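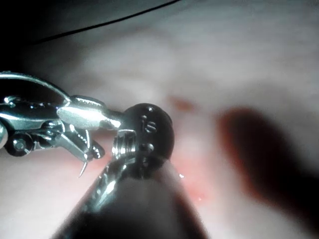

Quitting my job to go back to school at 34?

threadbare_mo
September 13, 2026
So I got into the surgical tech program at Clilodora and I'm thrilled and also kind of sick about it. Tuition is way over the 3,000 I have saved, and rent here in Sirnia is 932 a month. Do I quit Galtel or try to go part time? Classes start in December and I've gone back and forth all week! 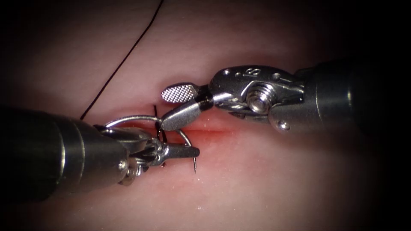 Curved needle, black thread, small red cut.

pinegrove2
Congrats!! Keep the job. I worked evenings through my whole program – tired, sure, but no loans. Ask about split shifts before you tell them you're leaving.

oldmugs
Gonna disagree with pinegrove2. I tried working full time and flunked anatomy, so I paid for it twice. Get a roommate and quit.

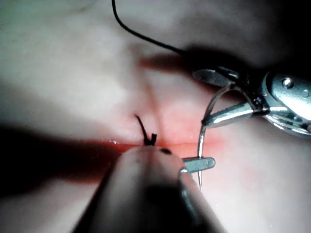
Re: Quitting my job to go back to school at 34?

pinegrove2
A roommate in a one bedroom? Come on. Part time is the middle ground.

threadbare_mo
It does have a den, lol. I'm asking my boss for 3 days a week and I'll post what she says. Anybody have a used anatomy book to sell?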